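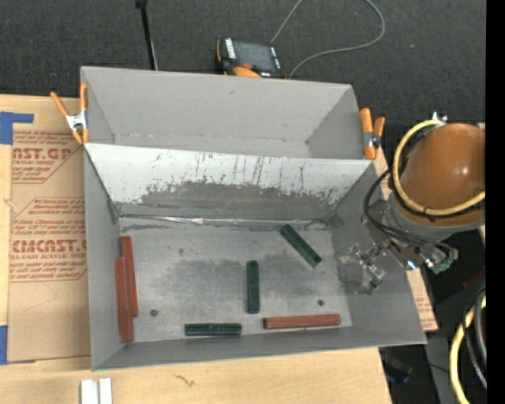

Gray two-compartment bin on a wooden tabletop.

Filed under: Get Involved / Reader Panel

Come and read with us this winter

Fener is a small review site with a big pile of unread novels, and we are looking for four new readers to join our panel from November. If you have ever finished a book at one in the morning and wished there were somebody awake to talk to about it, we would love to hear from you.

The panel reads mostly young adult and contemporary fiction, with a little fantasy when one of us puts up a good enough fight for it. Each reader takes two books a month and writes a review of each one, in whatever style feels natural. Some of our reviewers write long, rambling letters to the main character and some stick to a tidy page. We do ask that you say what you really thought – we have printed plenty of grumpy reviews, and the readers of the site seem to enjoy those most of all. If you can't finish a book, tell us where you stopped and why, and that counts as a review too.

You don't need a degree, a blog, or a single follower anywhere. We last posted a call like this when we had 536 reviews in the archive, and now there are 1120, nearly all of them by people who had never written about a book before they came to us (one of them had only ever reviewed a toaster!).

The work is unpaid, I'm sorry to say, but the books are yours to keep, and we cover postage within the United States. E-books are fine if you like them better. You should be 18 or over, and able to stay with us for six months or so, although we do understand that life gets busy.

To apply, send a short note about yourself and a sample review of any book you have read this year, loved or hated, through the contact form. Please put "Reader Panel" in the subject line so it doesn't get lost among the publisher mail. I read every note myself and will write back to everyone, even if it takes me a while – I am a slow typist and I do like to answer properly.

Warmly,
Lamisi Sulemana
Reviews Editor, Fener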